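I finished the third Jastari book at one in the morning and I'm still buzzing! If you've been following along you'll know I wasn't sold on the second one (too much wandering around Clellport in the rain), but this one grabbed me on page 13 and didn't let go.

The slow burn between the harbour pilot and the mapmaker is gorgeous – 35 chapters of them arguing over tide charts, and I'd happily have read 35 more. Ziltham finally gets some colour too, with its night market and that awful bridge. My favourite bit is the ferry crossing. I read it twice.

Only grumble, the villain's letters go on a bit.

Saturday-morning-cartoon baddies aside, it's five stars from me.

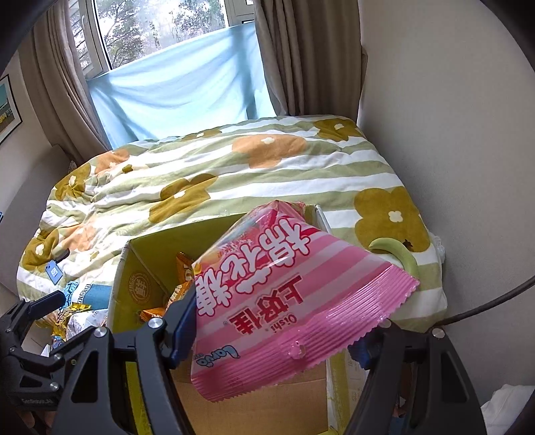
## Up next

Lò, which has been on my pile since October. All 1094 pages of it, so wish me luck!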